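Before the Arm Arrives

At Dutico's kitting plant in Planddale, the parts boxes go out with 428 different layouts. The box itself hardly changes. It is a small plastic organizer with removable dividers, and each customer wants the dividers in different slots. Setting them has always been hand work, done by ten people on two shifts.

The company plans to move part of that work to a two-armed cell in May. Until then, some of the staff spend their shifts at a bench with a gripper in each hand, doing the job the way the cell will have to do it.

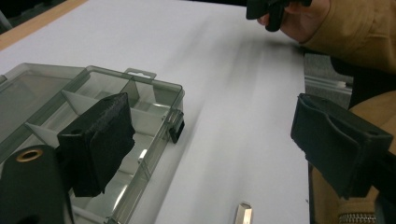
Divider work with hand-held grippers. The compartment box is open, with white dividers in place.

The reason for the exercise is data. Motion and video are recorded together, and the recordings are used to train the controller. Mellor, the integrator, asked for 300 usable runs per task before it would commit to a cycle time. By 17th April the plant had 268 for divider setting and fewer for lid closing.

Divider setting is hard to automate for dull reasons. The panels are thin and the slots are narrow. A panel that enters one slot straight and the opposite slot at a slight angle will jam, and a clear wall gives a camera very little to work with. A person feels the jam through the fingertips and backs off. With a gripper, most of that feel is gone, and operators learn to watch the top edge of the panel instead.
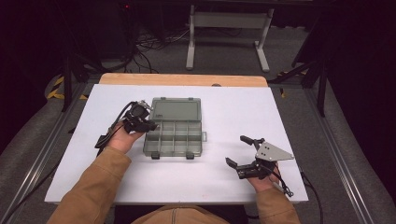

Azadeh Shahbazi

Dutico changed two things on the floor as a result. Runs are now capped per shift, after several operators reported sore forearms. Time at the recording bench is also paid at the setter's rate, one grade above packing. Under the first plan it was booked as training, at base pay, and few people signed up.

The longer question is what the grade will mean once the cell is running. Dutico says no jobs will go this year. Its staffing plan shows four people on divider work after the changeover, with the others moved to inspection and to Balalora, the small-order line, where layouts change too often to be worth teaching. Inspection pays the same as packing. Staff who have spent the spring at the bench have asked for the setter's rate to follow them, and the company has not answered in writing.

There is also the matter of the recordings. The contract gives Mellor the right to reuse them at other sites. Operators signed a consent form covering use in Planddale, and a second form is being drafted.

Lid closing will stay manual for now. The latch needs a firm press at one point while the lid is held square, and in trials the cell closed it cleanly too seldom to be scheduled. Mellor will look at it again after the divider task has run for a full quarter.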